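Checklist de inspeção de segurança - armazém e oficina, Steltutura
Ronda de setembro, turno da manhã
Inspeção: Sewwandi Wanigasekara
Legenda: C = conforme / NC = não conforme / O = observação / NA = não se aplica

Início às 7h40, entrada pelo cais. Comentários escritos em andamento, desculpem as abreviaturas.

1. ACESSOS E VIAS DE CIRCULAÇÃO

1.1 Portão do cais abre e fecha sem prender - C
1.2 Marcações no chão visíveis - NC. Gastas entre o cais e a zona Hutchins, quase não se vê a amarela. Repintar.
1.3 Corredores desimpedidos - NC. Duas paletes de pé encostadas ao pilar do corredor central. Pedi para deitar, deitaram. Na ronda anterior era a mesma coisa.
1.4 Largura livre mínima no corredor do fundo - C. Medi 95 cm no ponto mais estreito, atrás das estantes.
1.5 Piso sem buracos nem óleo - O. Mancha junto à bomba do empilhador. Areia posta, falta limpar.
1.6 Espelho convexo na esquina - C, mas sujo.

2. SAÍDAS DE EMERGÊNCIA

2.1 Porta norte - C
2.2 Porta sul - NC. Barra antipânico dura, só abre com o ombro. Já vem da ronda passada!! Prioridade.
2.3 Iluminação de emergência - testada no quadro. Aguentou os 60 minutos, excepto o bloco por cima do vestiário, que apagou logo. NC.
2.4 Planta de evacuação afixada - O. A do refeitório ainda mostra a parede antiga. Substituir.
2.5 Ponto de encontro sinalizado - C

3. INCÊNDIO

3.1 Extintores no lugar e com selo - C, todos menos o da pintura, que estava no chão a segurar a porta. NC. Suporte aparafusado outra vez, falta etiqueta.
3.2 Acesso às bocas de incêndio - C
3.3 Detetores sem pó nem fita - O. Um com fita de pintor, na cabine. Retirada à minha frente.
3.4 Produtos inflamáveis em armário próprio - C. Diluente Wullum arrumado em baixo, tabuleiro de retenção seco.
3.5 Fichas de segurança acessiveis - NC. Dossier desatualizado, falta a ficha do decapante.

4. CAIXAS, CUBAS E RECIPIENTES METÁLICOS

4.1 Bordos sem rebarba - C. Passei a luva em toda a volta das cubas da linha Sisley, nada prendeu.
4.2 Fundo sem deformação que faça balançar - C
4.3 Revestimento interior íntegro - NC numa das cubas cinzentas. Está a descascar por dentro. Não é estrutural, mas as lascas vão parar às peças. Raspar e voltar a pintar, ou abater.
4.4 Carga máxima indicada - O. Limite de 200 kg por palete afixado na parede, mas nas caixas propriamente ditas não há nada escrito. Fazer autocolantes.
4.5 Recipientes assentes em superfície estável - C 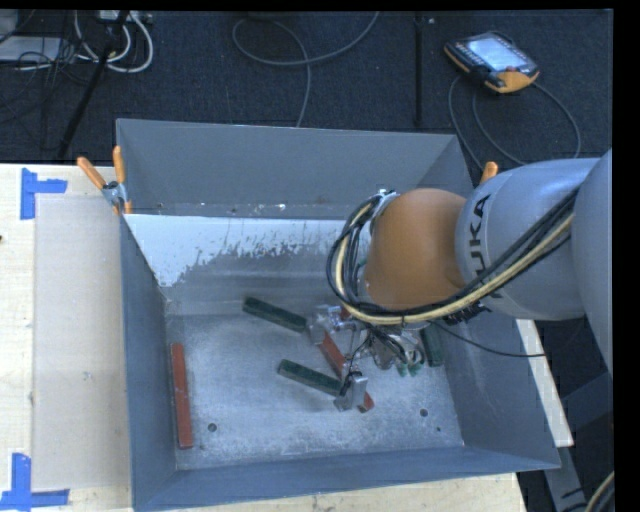
Ponto 4.3 - revestimento claro a lascar na face interior, metal à vista por baixo.

Quanto a prazos para o 4.3: dentro do mês. Se for para pintar, fazer fora das horas de produção e com extração ligada. Não usar escova rotativa sem óculos, máscara e luvas.

5. ESTANTES

5.1 Prumos sem amolgadelas - NC. Um prumo tocado na estante 4, altura do joelho. Descarregar os níveis de cima até o fornecedor ver.
5.2 Pinos de segurança nas longarinas - O. Faltam pinos na mesma estante. Há em stock, gaveta da manutenção.
5.3 Fixação ao chão - C
5.4 Material pesado em baixo - C, de um modo geral. Rolos de cinta no topo é que não.
5.5 Redes traseiras - NA

6. EMPILHADOR E PORTA-PALETES

6.1 Folha diária preenchida - NC. Em branco desde a semana passada. Sem folha não anda, regra é regra.
6.2 Buzina, luz, marcha-atrás - C
6.3 Cinto - C, mas ninguém o estava a usar quando cheguei. Falei com o turno.
6.4 Garfos sem fissuras - C
6.5 Zona de carga ventilada - C. Tirar de lá os cartões.
6.6 Porta-paletes manual: travão - O. O do cais prende do lado esquerdo.

7. ELETRICIDADE

7.1 Quadros fechados à chave - C
7.2 Extensões - NC. Uma extensão ligada noutra extensão por baixo da bancada de corte. Tirar, pedir tomada nova.
7.3 Diferenciais testados - C, carregados um a um no botão, dispararam.
7.4 Cabos sem emendas com fita - O. O do berbequim de coluna tem uma, trocar.

8. EPI E PRIMEIROS SOCORROS

8.1 Calçado de segurança - C
8.2 Proteção auditiva na oficina - O. Disponível, uso irregular. Ruído no corte por volta das 10h é o pior, rever nessa hora.
8.3 Óculos - C, riscados. Encomendar.
8.4 Mala de primeiros socorros - NC. Soro fora de validade, falta tesoura. Lista entregue no escritório.
8.5 Lava-olhos - C. Água saiu castanha ao princípio, deixar correr mais vezes.

9. HIGIENE E ARRUMAÇÃO

9.1 Vestiários - C
9.2 Resíduos separados - O. Panos com óleo no lixo comum, outra vez.
9.3 Copa - C. Microondas precisa de limpeza, não é segurança mas fica dito.

PARA RESOLVER JÁ
Porta sul (2.2)
Bloco de emergência do vestiário (2.3)
Estante 4, descarregar e pinos (5.1 e 5.2)
Extensões na bancada de corte (7.2)
Folha do empilhador (6.1)

O resto segue com prazo normal. Não vi a cobertura nem a caleira, chovia e não subi - fica para a próxima ronda. Compressor também não, estava parado e a chave não apareceu.

Fim às 11h15. Cópia no placard e no escritorio. S. Wanigasekara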